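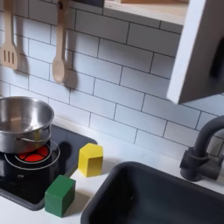 Enelholm, February 22, 2024

Ticket 445: play kitchen, burner light

Hi again, Soon-im Lim here, I look after the toy corner at the Irkgate playroom. I've got a puzzle with the little cooktop and I'm hoping one of you has met it before!

The red burner comes on fine when I set the saucepan down. It just won't go off again when I lift the pan (or it does, but only after I've given up and walked away). I've tried:

- new batteries, 2 of them, fresh pack
- wiping the ring and the bottom of the pan
- pressing the little silver knob, short and long. Nothing either way.

Oh, and the spoon and slotted spatula stay on their hooks while I test, so it isn't them knocking anything.

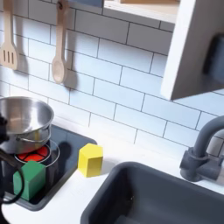 Burner and pot, spoon and spatula on the wall

Reply from Seung-woo Shin: Hi Soon-im! Sounds like the same thing as ticket 200. Can you take the cooktop panel out and check for crumbs or play dough under the ring? Ours was packed with it.

Me again. Panel's out, and yes, play dough, green, a good pea-sized lump of it! Picked it out with a toothpick and put everything back. Light went off the first three times I lifted the pan, then stuck once, so I'm leaving this open until I've had the kids on it for a morning. Do you still have a spare ring in Rastthorpe?

2 comments · 0 shares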